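My thumb gave out before my patience did. I had spent the morning in a bedroom in Wukatside, a gripper in each hand, trying to fold a pair of jeans the way I have folded jeans since I was twelve, and by half past ten I had a new respect for my own fingers (and a blister).

I'd come to try two sets of finger pads for Plurau, a small firm that makes hand-held grippers for teaching robots to do housework. You squeeze, the jaws close, the camera sees what the jaws see, and later a robot arm has a go at copying you. Petro Stelmakh, who runs the trials, handed me the pair and pointed at the bed. "Start with denim," he said. "Everybody hates denim."

He's right, I hated it! A T-shirt will go wherever you drag it. Jeans push back. Where the seams meet you've got a lump of cloth as stiff as cardboard, and if you come in at the wrong angle the jaws ride straight up over it and close on nothing.
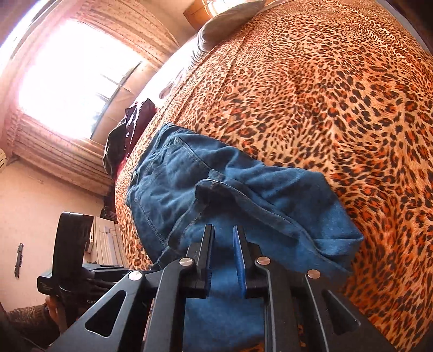
Lining up over the thick seams, jaws open.

The first set of pads, which Plurau calls the Onyshchenko, is fairly hard. I liked it for corners and edges, where you want to know exactly what you've got hold of. On a doubled layer it was less happy, and I kept picking up the top one and leaving the bottom one behind. The second set, the Illham, is squashier and far more forgiving, and I took to it within minutes. Petro was a bit put out, I think, having backed the other one since April.

The waistband was where it got interesting. It's the heaviest part of the whole thing, so if you can get a decent hold there, the rest more or less follows. With the Onyshchenko I had to squeeze so hard that my wrist shook. With the Illham I could ease off and still lift. 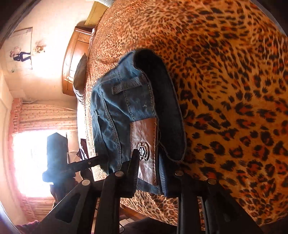

What I hadn't expected was how much the arms get in the way of your own eyes. You end up leaning right over the bed with your elbows stuck out like a chicken, peering past your own knuckles to find the edge of the cloth. Petro says you stop noticing after a week. I only had the one day, and I noticed all of it, mostly in my lower back.

Then there's the business of using two at once. My right hand was fine. My left behaved as if it belonged to somebody else, and twice I knocked the grippers together hard enough to make Petro wince. The trick, he told me, is to let one hand hold still while the other moves, and to swap over slowly. That helped a lot, especially down at the hems.

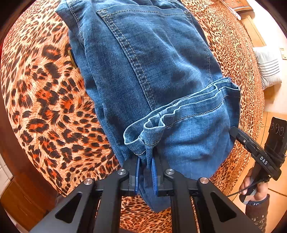
Pinching the hem, with a second gripper coming in from the side.

Plurau has logged 1,777 folds so far, and 1,169 of those were done with the harder pads, so my fondness for the soft ones doesn't count for much yet. Petro wants eight more people through the door before he picks. I've told him I'd come back for towels.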